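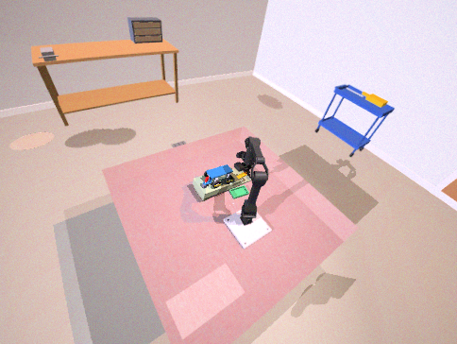 The best seat at Skavberg is a swivel chair with a cushion missing. I was put in it just after nine in the morning, handed a pair of controls and asked to pick up a small yellow part from one end of a tray. On the screen in front of me, a black arm twitched. I nudged it left and it went left. I nudged it down and it went down much too far, straight into the tray, and everything stopped with a polite beep.

"That one won't count," said a voice behind me, and the part was back in its place, ready for another go.

Skavberg works from two floors above a former seed merchant's in Solham, and most of what it does happens in rooms that don't exist. The team builds them on computers – floors, walls, benches, carts, long shadows across the boards – and puts robot arms in them. Then people drive those arms through small jobs, over and over, and every movement is saved. The saved runs are called demonstrations, and they are what the learning system is given to copy. It gets no written rules about how to hold a wheel. It gets hundreds of goes at holding a wheel, made by people with different hands and different amounts of patience.

The project I had come to see is called Pacheco, and it is all about putting together (and taking apart) a chunky little toy-like thing with a blue panel and black and yellow wheels. I was prepared to find this dull. I loved it! There is something wonderful about watching a skilled driver bring a gripper down over a part no bigger than a matchbox, stop, shift by a hair, and close. By the time the kettle had boiled I had stopped asking questions and was just watching.

Five people share the driving. They work in short turns, and swap when their wrists get tired or their minds start to wander. You can see the difference between them once you know what to look for. One comes in high and drops straight down. Another sneaks up on everything from the side. A third pauses before each grip, every time, as if saying grace. All of these are welcome. A system that has only ever watched one person will pick up that person's habits along with the skill, and will be lost the moment a part turns up where that person never left it.

So the team moves things about as well. Between runs the tray is turned a little, or the parts trade places, or the light comes from another side of the room. The surface underneath can change colour at the press of a key. On my visit it was a cheerful salmon pink, and I was told that the week before it had been the green of old hospital corridors. The idea is that the system should learn to take no notice of any of this and keep its attention on the parts. Furniture is treated the same way. There are workbenches, shelves and carts that no arm will ever touch, put there to make the place as cluttered as a real workshop.

Pacheco's last full set came to 375 demonstrations. Of those, 93 were put to one side after checking, and this is the bit of the job that surprised me most. A run can reach its goal and still be turned down. The arm may have shoved the tray on its way past, or hung about in mid-air while the driver scratched an ear, or gripped a part so near its edge that it was pure luck it held. Checking is done at a second desk by someone who wasn't driving, with the picture slowed to half speed and a pad of paper close by. The notes on the pad are short and often very funny. "Wheel bullied," said one. "Lovely, then a sneeze," said another.

Not everything turned down is thrown away. Good recoveries are prized. If a driver fumbles a grip, backs off, lines up again and gets it, that run goes into a folder of its own, and people are rather proud of having a run in there. A system that has seen only perfect goes has no idea what to do after a bad one.

In the afternoon we moved on to the table set-up, where there are 3 arms to think about. I had imagined a driver for each. In fact one person drives one arm at a time while the others hold still, and the harder runs hand the work from one to the next. It takes real planning, because an arm left in a silly position gets in the way of its neighbour, and there is no reaching in to push it aside.

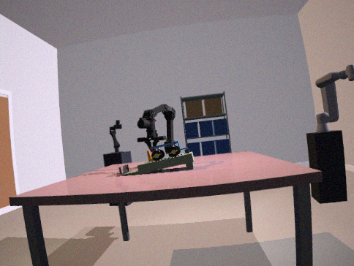
The wheels are the worst of it, one of the drivers told me, still watching the screen: a flat part stays where you put it, but anything round wants to be somewhere else, and you have to let go of it as gently as you took hold. She had spent her first fortnight doing nothing but letting go. She dreamed about it. She also said she would not swap the job for any other in the building, and that the tall stool by the window was hers, in case I had ideas.

I asked how well made-up rooms stand in for real ones. The answer was cheerful and quite frank. Friction is hard to get right. So is anything soft, so you won't find a cloth or a length of string in Pacheco. The team keeps a real arm at its unit in Surthorpe, a short bus ride away, with a real tray and real parts, and what has been learned upstairs in Solham is tried out there before anyone gets excited. Some of it carries over beautifully. Some of it ends with a part on the floor, and then a note comes back asking for more runs of exactly that moment, from more angles, with the light low.

Those notes set the work for the following days. The one pinned up when I visited asked for more grips near the raised end of the board. Two drivers were already arguing happily over who would have first go.

Before I left I was allowed back into the chair with the missing cushion. My second run bumped the tray. My third wandered off towards the wall for reasons I can't explain. My fourth went down cleanly over the yellow part, closed on it and lifted, and I held my breath for so long that I forgot to press the key that ends the recording. It went to the second desk all the same. I have since had an email to say that it was turned down for "long stare at end", and that I can come back and try again in April.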